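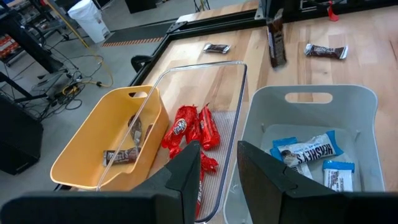 Collecting Demonstrations for a Learned Sorting Task
Project report, final year
Zewditu Nigatu
Brunton Laboratory

1. Aim

The project set out to gather a set of recorded demonstrations that could be used to train a robot arm to sort packaged sweets. The task is easy to state. Bars of several kinds lie on a table, and each kind has its own container. The arm should pick up one bar at a time and put it in the right container until the table is clear. I was responsible for the collection and for checking the recordings. Training the policy was done by another student, Udham, and is covered in a separate report, so I only mention it where it changed what we collected.

Chocolate bars were chosen for practical reasons. They are cheap, they come in strong colours that are easy to tell apart, and the wrappers crease and shine in ways that plain wooden blocks do not. The last point matters for the cameras. The same bar can look quite different when it is turned a few degrees under the ceiling lights.

2. How the recordings were made

All demonstrations were given by teleoperation. The operator moves a hand controller and the arm follows, and the gripper opens and closes with a trigger. Our recording program, Lelel, saves the joint positions, the gripper opening and the pictures from every camera with a shared clock. One recording, from pressing start to pressing stop, is called an episode.

There is a small camera at the wrist and there are fixed cameras looking at the workspace. The wrist view is the most useful one for the last few centimetres of a grasp, where the fixed views are often blocked by the arm. It has its own weakness. The fingers take up a good part of the lower half of the picture, and a bar directly between the tips can be partly hidden at the moment it matters most. In the early sessions operators tended to look at the real table and ignore the wrist view. We then asked them to finish each grasp using the wrist view on the monitor, so that the information they used was closer to what the policy would have.

Each episode covers a single bar. I had planned to record the clearing of a whole table in one go, but long episodes were hard to repair. If the operator dropped the sixth bar, everything before it had to be kept or thrown away together. Short episodes also made it simpler to balance the set by bar type.

3. Layouts

The first 800 episodes used bars lying flat, with the containers always in the same order. Udham trained a first policy on these. It did well on flat bars and badly on everything else. It also reached for the usual place even when we had swapped two of the containers, which suggested it had learned positions and was paying little attention to colour.

After that the layouts were changed in three ways. Container order was shuffled between blocks of episodes. Some bars were stood on end, or leaned against the side of a bin. Some sessions started with bars already in the containers, so that the policy would not come to expect a clear bin each time. Standing bars took the most practice. If the fingers come in too low they knock the bar over, and an operator who is in a hurry will then simply pick it up flat. We labelled those episodes separately.

4. Bags

In March we added bags to the set. The arm had to take hold of a bag and move it into a bin. I expected this to be a small extension and it took longer than any other part.

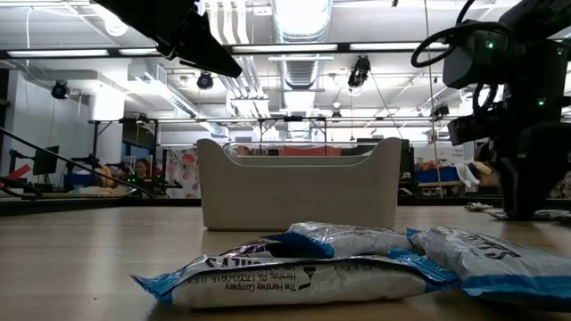

A bag has no fixed shape, and there is no single correct place to grip it. Operators disagreed about this. Some pinched a sealed edge and lifted from there, others closed the fingers on a fold in the middle. Both can work, but mixing them seemed to confuse the first policy trained on bags, which would hover between the two and close on nothing. We settled on the edge where one could be reached and the fold otherwise, and wrote this into the operator sheet. Overlapping bags were taken from the top down.

Bags account for 456 episodes. I would have liked more, but each one needed a reset by hand, and the reset often took longer than the episode.

5. Checking

The full set holds 2325 episodes. I watched every one at double speed and marked 155 as unusable. The usual faults were:

Recording started after the arm had begun to move.
A camera stream froze part of the way through.
The bar was put in the wrong container.
A hand was in view at the start.

Frozen streams were traced to a loose connector on one cable. Replacing it cured the fault, but I should have tested for it before the first session. Lelel now runs a short check before each block and will not record if a stream is missing.

Dropped bars were kept if the operator picked the bar up again and finished the task. Udham asked for this so that the policy would see some recoveries.

6. Problems and further work

The main weakness is that few people did the operating. Most episodes come from two of us, and our habits are visible in the data. I approach nearly everything from the right. The lighting also hardly changed during the project, and I do not know how the policy would behave near a window.

A converter to the Wireck format was started but is unfinished. It handles the joint data and not yet the pictures. The operator sheet, the list of rejected episodes and the reset instructions are stored with the data set.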